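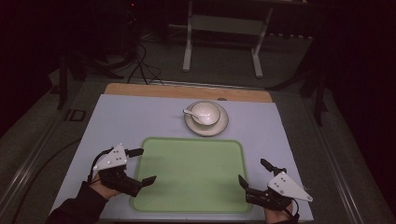
Saturday, October 21, 2023

Glaze bench, second round of the celadon tests. Meenakshi Varghese mixed the batch on the new feldspar from Makberg. I sieved it twice through 80 mesh and left it overnight in the lidded bucket. It had settled hard by morning, so I added a little bentonite slaked in hot water and stirred again. Should have gone in dry at the start. Note for next time.

Specific gravity came out at 1.44, a bit thinner than the August batch. Dipped 13 tiles, all the same stoneware body, bisqued together. 9 went in for a three-second dip, the rest got two short dips with a pause between. The double-dipped ones looked uneven at the foot before they went in the kiln, with a ridge where the second coat stopped. I wiped them back with a sponge.

Firing: cone 6, oxidation, in the small Zorkcombe. Slow to 250, then medium, ten-minute hold at the top. The lower element is still lagging – the witness cone on the bottom shelf was barely bent when the top one was down flat. Elango Salian wants to swap the element before we run anything for the D'Souza order. I agree.

Results so far:

Single dip, top shelf: clear, slight green where it pools in the stamped lines. Pinholes on two tiles, both near the edge.

Single dip, bottom shelf: cloudy, underfired. Can't judge the color from these.

Double dip, top shelf: better green, but it crawled at the sponge marks. Probably dust, or the first coat was too dry by then.

Crazing on one tile only when I inked it. I'll ink them all again in a week, as the last lot kept going for days after they came out.

Batch was some 2,000 g dry, and most of the bucket is left. Plan is to thicken it to 1.48 and run the single dip again on the top shelf. No change to the recipe until we have a full set of good cones. Silica goes up next if the crazing spreads.

Ran out of kiln wash. Order more.

Recent entries
Flimumow slip: casting times
Zorkcombe kiln: element resistance readings
Iron wash on bisque, first tiles
Reclaim bucket log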